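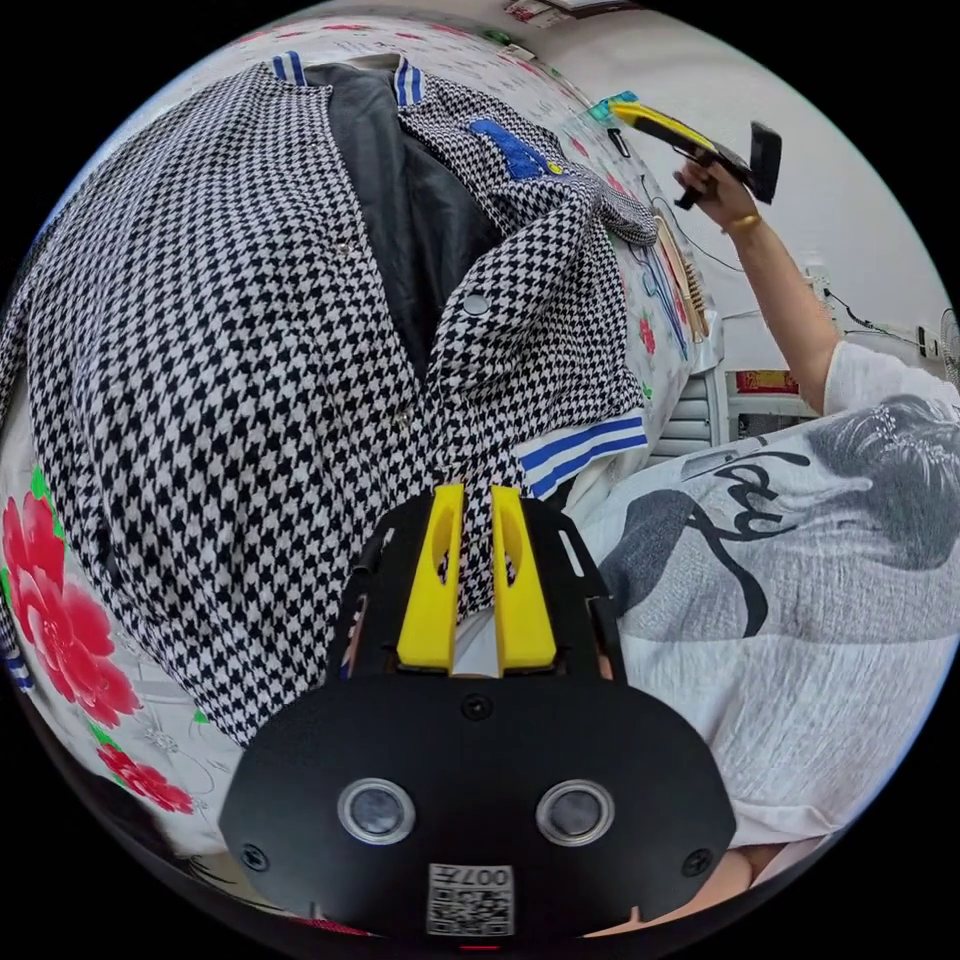 ¿Cada cuánto hay que refrescar la masa madre si la tengo en la nevera? Una vez por semana; si se te pasan diez días tampoco se muere, yo la he tenido así todo abril y tan campante.

Bueno, Defne, contesto a lo tuyo, que lo tenía pendiente:

> El 4/10 Defne Oral escribió:
> Con la harina Vina me queda una miga apretadísima.
> ¿Le pongo más agua o la dejo levar más rato?

Yo le daría más rato, ¡y sin prisa! Para 1000 g de harina uso unos 606 de agua y la dejo toda la noche en la cocina (en la mía hace fresco, ojo). Si por la mañana sigue dura, otra horita y al horno.

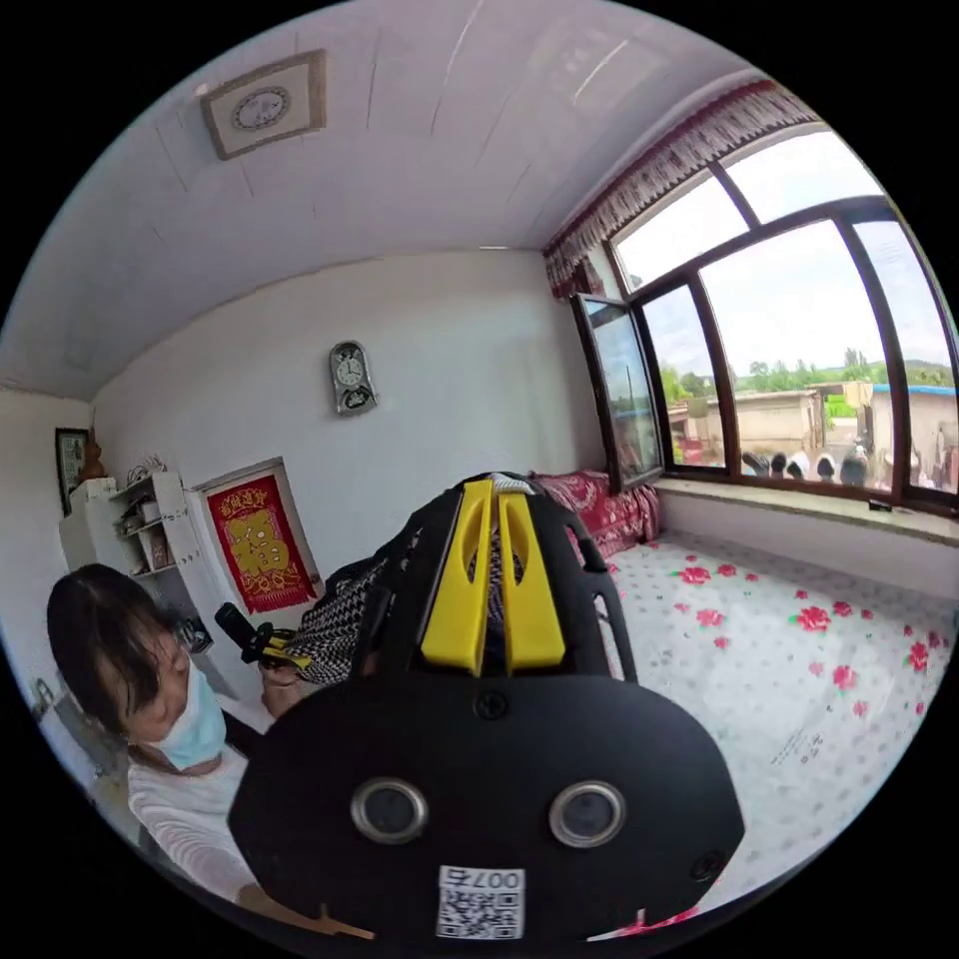 LO DEL PEDIDO CONJUNTO

Sigo apuntando gente para los sacos de Gosell. Decidme cuántos queréis antes del jueves, porfa.

Un abrazo,
Hemant

Buscar en los mensajes Ir
Contacto | © Lista Stolleo | Volver arriba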